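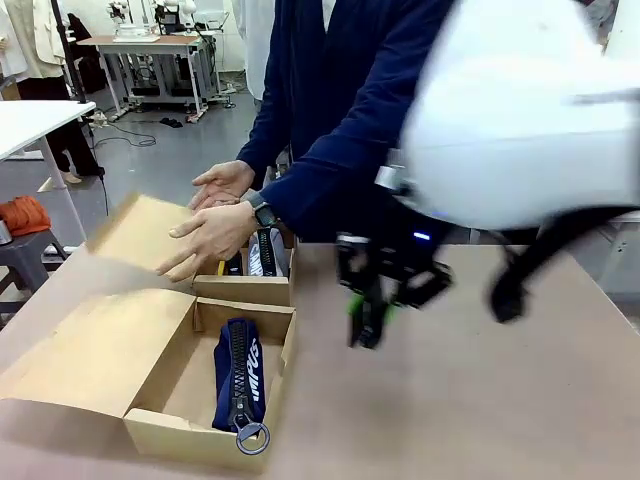
Progress report to the Broven Fund
School supply pouch project, Ulgate and Tuson
Reporting period: spring, second quarter of the grant

Summary

The grant pays for zipper pouches filled with basic supplies, packed in individual cardboard boxes and handed to students at the start of term. The target for the full grant year is 250 boxes. By the end of this quarter we had packed 225. Of those, 100 have gone to Ulgate and the rest are on the shelves waiting for the Tuson delivery.

Work done this quarter

Packing moved from the hallway to the main room in April. The tables there are a better height and people can stand on the far side with the boxes in front of them. We pack with the boxes open on the tabletop, put the pouch in lengthwise with the zipper facing up, and close the lid last. The navy pouches with the black zipper and white lettering are now the standard item for both sites. The earlier gray ones ran out in March and we did not reorder them.

We are using 3 sizes of box. The low box with the hinged lid takes the large pouch and is the easiest to fill. The lid folds right back and stays out of the way. The taller, narrower box takes up less shelf space, but the flaps tend to spring up and have to be held while the pouch goes in. The smallest box is used only for refills. We would like to drop the tall box next year if the budget allows, and the cost difference is set out in the spending table sent separately.

One packing problem came up twice. The ring pull on the large pouch can hang over the front edge of the box, and if it is left there the lid does not sit flat. Packers have been asked to tuck the ring inside before closing. We went back through the finished boxes on the lower shelves and redid the ones where it had been missed.

Delays

The second order from McAlister arrived nine days late, and part of it was short. The missing pouches came the following week at no extra charge. We lost two packing afternoons as a result and made one of them up. The other is still owed and is planned for a Monday in June.

Tuson asked us to hold their delivery until their storage room has been painted. We agreed to this. It means their boxes will stay with us longer than planned, and we have cleared the two shelves nearest the door for them.

Spending

Spending on pouches is on budget. Spending on boxes is slightly over, mostly from the tall size. Spending on tape and labels is under, as the hinged boxes close without tape and need only a label. We are not asking to move money between lines at this point.

Next quarter

Finish the remaining boxes and check the contents against the list agreed with each site.

Deliver to Tuson once they confirm the room is ready.

Collect comments from Ulgate on the pouches, in particular the zippers. Two were reported as stiff and have been replaced.

Get a price from McAlister for next year with a single box size. We will send it with the final report.

Last updated: May

Related items
Spring supply order, notes on delivery
Ulgate handover checklist
Box sizes and costs compared
Progress report, first quarter
Tuson storage and access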